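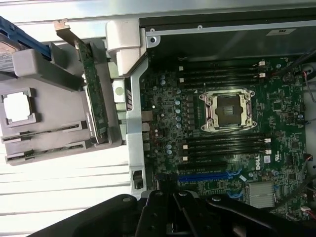

Every December I tell myself the kids and I will make our own wrapping paper, and every December I end up at the store with three rolls of snowmen under my arm. This year we started in the fall, and I'm so glad we did! Stamping is the easiest way in, and you can make a stamp from pretty much anything with a nice clear shape. For my son's sheet we tried something different, so we borrowed the look of a green motherboard for his sheet: a square in the middle for the socket, four long skinny bars above it and four more below, all in black on green paint. The bars were just strips of craft foam glued to a block. He was thrilled, and it took us most of an afternoon because he kept stopping to add little white dots at the ends.

My daughter wanted foxes, of course. I cut hers from a potato, which works fine for a round shape but not so well for ears. My friend Chrysanthi Makris swears by erasers (the big pink kind), and after my third earless fox I gave in and tried one. Much better! The edges stay crisp and you can wash it and use it again next week, where a potato is pretty sad by morning.
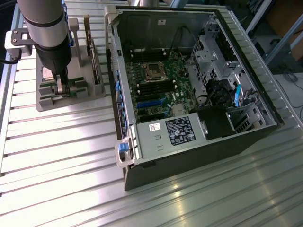 For paper, we used a roll of plain brown kraft from the Hurndale craft fair, 85 feet long, and we've still got plenty left. Tape it down at the corners or it will curl up on you the minute you lift your hand. Pour a little tempera onto a paper plate, lay a damp sponge in it, and let the kids press their stamps on the sponge first. If they go straight into the paint you get a blob - a cheerful blob, but a blob.

Do a few practice stamps on newspaper, too. My two skipped that part and the first yard of our roll is what my daughter calls "the foggy foxes." I used it for my sister's birthday anyway and she loved it.
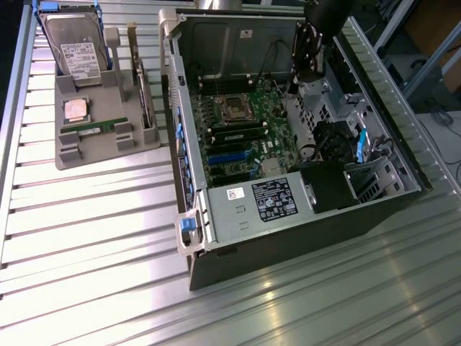 Let everything dry for 55 minutes or so before you roll it back up, longer if somebody has been generous with the white. Ours went over the backs of the dining chairs, and dinner was on the couch.

Next up is gift tags. Ehsan Qureshi from the kids' school gave me a stack of old cereal boxes already cut into rectangles, and I have a hole punch and a great deal of red yarn, so I think we're set. If you've got a good trick for fox ears, please leave it in the comments!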